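3.2 Blendung auf Arbeitsflächen in den Gemeinschaftsräumen 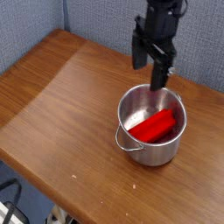
Abb. 2: Lichtreflex auf einer glänzenden Tischfläche aus Holz, dahinter eine graublaue Stoffwand.

Im zweiten Teil der Erhebung haben wir untersucht, wie die Bewohner der Siedlung Sultamberg die Beleuchtung ihrer Gemeinschaftsräume beurteilen. Von 3656 verschickten Fragebögen kamen 1458 ausgefüllt zurück. Die Antworten wurden nach dem Verfahren von Lindqvist kodiert, wobei wir die Kategorie »störend« in zwei Stufen geteilt haben: Blendung durch die Leuchte selbst und Blendung durch eine Oberfläche. Die zweite Stufe fehlt in den meisten früheren Studien.

Glänzend lackierte Flächen wurden deutlich häufiger genannt als matte. Ein heller Streifen, wie er in Abb. 2 zu sehen ist, erschwert vor allem das Lesen von flach liegendem Papier. Ältere Befragte gaben dies öfter an – ein Ergebnis, das wir auch in der Vorstudie Fokness gefunden haben. Die textilen Trennwände wurden dagegen kaum als Ursache genannt.

Eine Einschränkung muss erwähnt werden. Die Messungen der Leuchtdichte erfolgten in sechs Räumen und nur im Juni, deshalb ist der tiefe Sonnenstand des Winters in den Daten nicht vertreten. Ulla Lindqvist hat für diesen Fall eine Korrektur vorgeschlagen, die wir in Abschnitt 3.3 anwenden.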